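Kandov swap day returns with a bigger hall and a later finish

The spring swap day is back in Kandov, and this year it has the whole of the Seteck Hall to itself. Doors open at 10am on Saturday 23rd March and the last tables will be cleared at five, two hours later than last time, when people were still queuing for the book corner as the lights went off.

The idea has stayed as simple as ever. Bring things you no longer need, take home things you do, and no money changes hands. There is no points system and no limit on how much you carry away, though organisers ask that furniture stays at home because the hall stairs are narrow and have a nasty turn halfway up.

Last spring's event found new homes for 2132 items, all of them written down by hand in a green exercise book by Kazimiera Sobczak, who started the swap day from her own front garden on Drultier Road. That first one had a clothes rail, a box of jam jars and a very good bread maker.

"I thought we might get to 1000 if the weather was kind," she said. "By lunchtime I'd filled so many pages my hand had gone stiff. People were bringing things in, going home for a sandwich and coming back with more!"

There will be 60 tables this time, laid out by type so that anyone after children's shoes doesn't have to dig through saucepans to find them. Clothes are in the main hall, with proper mirrors and a curtained corner for trying things on. Books, records and jigsaws are upstairs. Toys and baby things have moved to the side room nearest the car park, a change parents with pushchairs have been asking for.

The repair bench is back too – wonderful news for anyone with a wobbly lamp or a zip that has given up. Bogdan Baran and his sister Halina will be looking at small electricals and clothing until 3pm. Names go on a sheet by the door from 10am, and it fills quickly. Last year Halina rescued a wedding dress, a tent and most of a stuffed giraffe before her tea break.

The household tables are always the liveliest part of the day, and the hardest to predict.

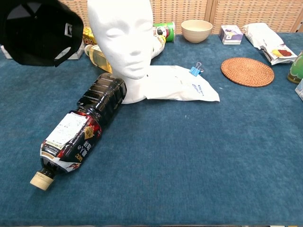
Teresa Śliwiński, who is looking after that end of the hall, is hoping for more kitchen scales and plenty of curtains, which went within minutes last time. She can take glass and china if it comes wrapped. Mattresses, car seats, cycle helmets and medicines can't be accepted, and anything with a plug should come with its lead.

Items can be dropped off at the hall on Friday evening between six and eight, or brought along on the day up to 2pm. Whatever is left goes to the Ezeani charity shop on the high street, where the back room has been cleared ready.

Soup, cheese rolls and cake will be on sale in the foyer all day, and the number 2 bus stops right outside. A smaller swap, for plants and seedlings only, follows in April in the yard behind the library.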